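Storage and Workbenches > Boxes, Bins and Totes > Cleaning and Repair

Search this site All topics Go

Last updated 2019-09-01

White scuffs and scratched floor in a grey bin: clean, line or replace?

Posted by tray_bay

I look after a rectangular grey bin that stands among pale wooden worktops in a carpeted room. Small parts are tipped into it and taken out again all day. The walls are matt grey. The floor of the bin has gone whitish, with grey scratches and streaks through it, and there are white scuffs low down on the far wall, where it slopes in towards the middle.

I have tried washing-up liquid and warm water, then a melamine sponge on one corner. The sponge left a shiny patch and took off very little. The bin is a Drendine, 609 mm on its long side, bought second-hand, and I have no paperwork for it.

I would like to know whether the white marks are material left on the surface or damage to the surface itself. If it is damage, is there any point in sanding the floor, or should I put a liner in? I would prefer to keep the bin, as the worktops were spaced to suit it.

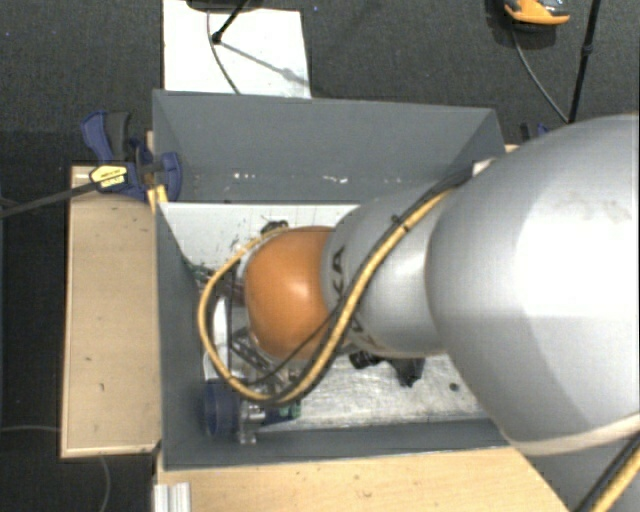
The contents are mostly moulded plastic caps with a few steel brackets. Nothing oily goes in. The carpet is dark charcoal and shows every bit of dust, so I want to avoid anything that sheds.

Posted by Nillel

Do the fingernail test first. Clean a small area with isopropyl alcohol on a white cotton cloth, let it dry, and draw a nail across one of the marks. If the cloth picks up white residue and the nail runs smoothly, the mark is a transfer from the parts. If the nail catches, the surface has been cut. Test the wall and the floor separately. Scuffs on a sloping wall are often transfer, as parts slide down it, while a floor takes the full weight and tends to be scratched.

For transfer, use the alcohol and a soft nylon brush, working along the wall. Check a hidden spot on the underside before doing the rest. Keep acetone away from it until you know what the plastic is.

For scratches, I would leave the floor alone. Sanding with 2000 grit wet paper will even out the haze on a hard, smooth plastic, but on a matt moulding it removes the texture and you get a polished area with a visible border. You have already seen this with the sponge. It also produces fine dust, which you said you don't want.

Fit a liner. A sheet of closed-cell foam or smooth polypropylene, 2 mm thick, is enough for caps. Cut it 5 mm short on each side so that it can be lifted out with a fingertip. Measure at the bottom of the bin and ignore the rim, as your far wall slopes and the two figures will differ. Don't glue it.

Posted by belkadi_bench

had the same with ours, just turned it round so the bad end faced the wall. works fine

Posted by Tritlow

Agree with the liner, with one correction. Foam will be torn by the steel brackets. Polypropylene sheet is the better choice for mixed contents, and it can be wiped. Round the corners with scissors before fitting, otherwise they lift and small caps get underneath.

If you do replace the bin, look for one with a textured floor in a lighter grey. The wear is the same but it shows less. Check the outside height against the old one too, as bins of the same length are sold in several depths.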